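Home | Status | Tickets | Release Notes | Contact

Plernberg Trading Desk Support
Ticket: Stop orders on currency pairs filled twice after reconnect
Component: Geltden order gateway
Priority: High
State: Closed, monitoring

Reported behavior
Client terminal lost its session to the gateway during the London close and logged back in. A resting sell stop on EUR/USD, size 200 lots, was shown as Working on the terminal and Filled in the back-office ledger. When price touched the stop level again, a second fill was booked. Net position ended up short twice the intended size.

Log, first pass
Terminal sent a resend request starting at sequence 284. Gateway answered with a gap fill to 1000 and skipped the execution report in between. Gap fill is valid for heartbeats and test requests only. Execution reports must be sent again with the duplicate flag set.

Checked and ruled out
Price feed: no stale quotes, no crossed book.
Clock drift on the client host: within limits.
Duplicate order IDs: none. The second fill carries a new ID, generated by the terminal when it rebuilt the stop from its local cache.

Cause
Two faults together. The gateway classed the report as an admin message after the November config change. The terminal, seeing no report, assumed the stop was lost and placed it again under a new ID. Either one alone would have left the position correct.

Fix
1. Reverted the message class table on the gateway.
2. Set RebuildStops=false on all Drirnham terminals.
3. Added a position check at logon. If ledger and terminal disagree, order entry stays locked until a dealer clears it.

Replayed the session log on the test gateway. Report came through with the duplicate flag, stop shown as Filled, no second order. Second fill on the client account reversed at the original price.

Open item: trailing stops use a separate cache and have not been replayed. Jia to be patched with the next build.

Closed by Jintana Thongdee, Apr 19, 2025

Contact support | Copyright Plernberg | Back to top

Comments (2)

Unnamed user
Same gap fill problem on our side with error 101 at logon. Reverting the table cleared it.

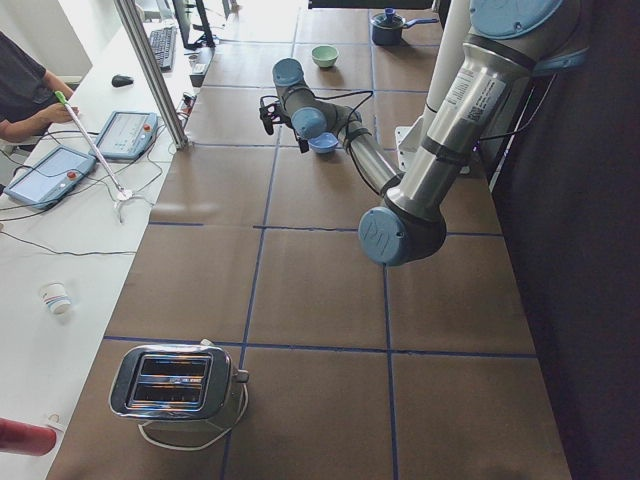 Mackenzie Pelletier
Does the logon check compare net position only, or each open order too? We run hedged accounts, so net can match while two stops are missing. I would keep order entry locked on those until the order list has been compared as well.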